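Subject: Re: [feeding-support] Pump loan program, who is paying for replacement parts?

Hi all,

Answering the question from earlier this week, quoted here so people on the digest can follow.

> We are a small peer support group and we would like to start lending
> pumps to parents in our area. We have been offered 3 used Essien
> double pumps by a clinic that is closing its doors. Before we say yes,
> can anyone tell us what it costs to keep a loan program going? I am
> mostly worried about tubing, valves and flanges. Do you charge a
> deposit? And do you let people keep the pump past the first few
> months? We have no storage to speak of and no paid staff.

We have run a loan program out of the Stodik center since before I joined, so I can tell you what we do. Other groups do it differently and I would like to hear from them too.

First thing, check that the pumps are meant for more than one user. Some are closed systems and some are not, and the label on the bottom does not always say. Look up the model in the manual or call the maker. If they turn out to be single-user pumps I would say no thank you to the clinic, even if they are in good shape. We turned down a whole box of them last January.

On parts: we do not lend parts at all. Every parent gets a new kit (tubing, two flanges, valves, bottles) and keeps it. We buy the kits in lots of 50 through Kellico, who will sell to small groups if you send them a copy of your registration. The only thing that comes back to us is the motor unit, the power cord and the bag. It gets wiped down and run for a few minutes on each setting before it goes on the shelf. We also check suction with a gauge. If you do not have a gauge, borrow one. Parents often blame themselves for a low output when the pump is just worn out. 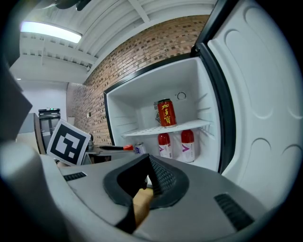
Close-up, gray housing with the vents, black rubber finger in the middle.

On deposits: we ask for $50, refunded when the pump is returned. We waive it for anyone who asks, no paperwork. Before we had a deposit we lost track of pumps because families moved and forgot. We still lose one now and then. I would not go higher than that, because the parents who most need a loaner are usually the ones who were quoted $200 or more for a good pump and could not pay it.

Length of loan: three months to start, renewable by text message. We do not have a cutoff. If there is a waiting list we call the people who have had theirs longest and ask whether they are still using it daily. Most of the time somebody is glad to bring theirs back. Parents of premature babies go to the top of the list and we never ask for those back early.

Flange size is where most of our time goes. The kits come with one size, and it is too big for a lot of people. We keep a drawer of inserts and measure at pickup. Please do not hand over a pump without doing this. A poor fit hurts and can leave people thinking pumping is not for them. If you have somebody trained in lactation support, have them at pickup even if it is just one evening a month.

As for money, our whole budget for the program is $3000 a year, and nearly all of that is kits and inserts. Half comes from a Foltutex community grant, which is open to groups without paid staff. The form is short. They want to know how many families you expect to serve and where the equipment is kept. A closet with a lock was good enough for them in our case.

You did not ask about this, but write down the serial numbers before the first pump goes out. We use a plain spreadsheet with the number, the date out, the due date and a phone number, and nothing about the baby or the birth.

I can send our loan agreement to anybody who wants to adapt it. It is one page, in English and Spanish. Write to me off list, as attachments get stripped here.

Loan desk, Stodik center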